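Besuch in der Simulationsabteilung: Greifen üben am Bildschirm

Am Freitag waren wir mit einer kleinen Gruppe aus dem Verein zu Gast bei Lehtinen in Davstead. Das Unternehmen hatte zum offenen Nachmittag eingeladen, und von den Plätzen, die über unseren Verteiler gingen, waren nach einem Tag alle weg. Für diejenigen, die nicht mitkommen konnten, ein kurzer Bericht.

Lehtinen entwickelt Steuerungen für Greifarme. Die Hallen kennt mancher noch vom Besuch vor ein paar Jahren, als dort die Verpackungslinie gezeigt wurde. Diesmal ging es in den ersten Stock, in die Räume mit den Rechnern. Der größte Teil der Arbeit findet inzwischen in der Simulation statt, bevor ein Programm auf einen echten Arm übertragen wird. Die Software dafür heißt Plarkier und wird im Haus gepflegt.

Vorgeführt wurde das Aufnehmen und Ablegen einzelner Teile auf einer Tischfläche. Auf dem großen Monitor war die Ansicht zu sehen, die auch das Steuerprogramm bekommt, mit Blick von hinten über den Greifer. Für die Vorführung standen 54 verschiedene Anordnungen bereit. Wer wollte, durfte sich eine aussuchen und den Ablauf selbst starten. Ein Durchgang wurde auf Wunsch angehalten, damit man sich die Stellung der Finger in Ruhe ansehen konnte.
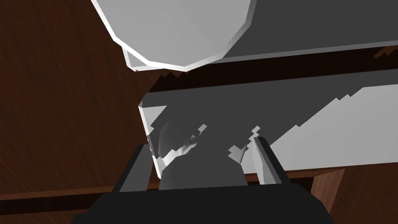 Simulierter Greifer mit einem grauen, rundlichen Teil zwischen den Fingern, dahinter ein weißer Block und ein liegender Zylinder.

Die Darstellung ist einfach gehalten. Rundungen bestehen aus ebenen Flächen, und die Schatten haben stufige Ränder. Für die Berechnung reicht das nach Auskunft der Entwickler aus, und es spart Rechenzeit. In der Nacht vor unserem Besuch liefen 528 Durchgänge, von denen 104 zur Nachprüfung aussortiert wurden. Meist ging es dabei um Teile, die schräg gefasst wurden oder beim Anheben verrutschten.

In der Fragerunde wollten mehrere wissen, wie gut sich die Ergebnisse auf die Wirklichkeit übertragen lassen. Die Antwort fiel zurückhaltend aus. Bei harten, glatten Teilen klappt es gut, bei weichem Material muss am echten Arm nachgestellt werden - manchmal tagelang. Auch die Reibung zwischen Finger und Werkstück macht weiterhin Arbeit. Zum Stromverbrauch der Rechner lagen keine Zahlen vor, sie sollen nachgereicht werden.

Nach der Vorführung gab es Kaffee in der Kantine, die Rückfahrt verlief ohne Verspätung.

Der nächste Besuch führt uns im August ins Werk Nellthorpe, wo Arme mit der Steuerung von Lehtinen im Einsatz sind. Treffpunkt ist wieder der Parkplatz am Vereinsheim. Anmeldungen bitte wie üblich über die Geschäftsstelle, festes Schuhwerk ist in der Halle Pflicht. Pro Mitglied können höchstens 3 Plätze reserviert werden.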